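Wistetti Floor Care: Frequently Asked Questions
Sweeping up, buckets and looking after tiled floors

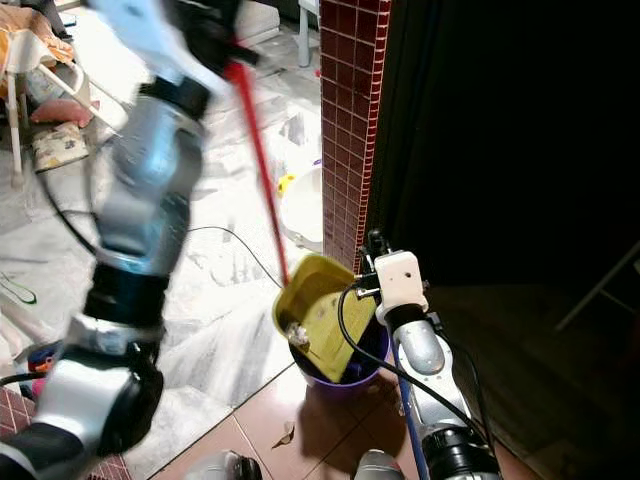 What do I need to keep a tiled floor clean?
A brush, a dustpan, a bucket and a mop will do for most homes. Sweep first, then mop. If you mop over grit, it ends up in the joints and is hard to get out.

Can I keep the dustpan in the bucket?
Yes, as long as both are dry. Empty the pan first and wipe it. Take it out before you fill the bucket, or you will be mopping with dusty water.

Which dustpan is best for small tiles?
One with a thin, straight front edge. Small tiles have a lot of joints, and a thick edge rides over the dirt. Plastic pans are fine but the edge wears down. Run a finger along it now and then, and replace the pan if you feel nicks.

There is always a line of dust left in front of the pan. How do I get rid of it?
Move the pan back a few centimetres and sweep again at a slight angle. Two or three goes should clear it. The last of it comes up with a damp cloth.

How do I clean around pillars and in doorways?
Start at the foot of the pillar and brush outwards. Use the corner of the brush where the pillar meets the floor. In doorways, sweep back into the room you are working in, so the dirt does not end up next door.

Should I use hot water?
Warm water is enough for glazed and unglazed tiles. Put the cleaner in after the water - it foams less that way. Follow the amount given on the bottle.

Can I use Flovero on red or brown tiles?
Flovero is suitable for all sealed tiles. If yours are unsealed, try it on a hidden patch and leave it for a day. Darker floors show streaks more easily, so rinse with clean water afterwards.

How often should I wash the bucket and dustpan?
Once a week in a busy kitchen or hallway, otherwise when they look dirty. Use washing-up liquid and an old brush, then stand them upside down to dry.

Do you sell spare handles?
We do. They come in two lengths and fit all our current brushes. Ask for part 481. Handles from the older Matton range have a different thread and cannot be swapped.

How long does delivery take?
Orders placed before 2 pm on a working day go out the same day. Allow 72 hours for delivery.

Can I return something I have used?
Unused items can come back within 14 days. If something is faulty, write to Hülya Akyol in customer service with your order number and a short note of what is wrong.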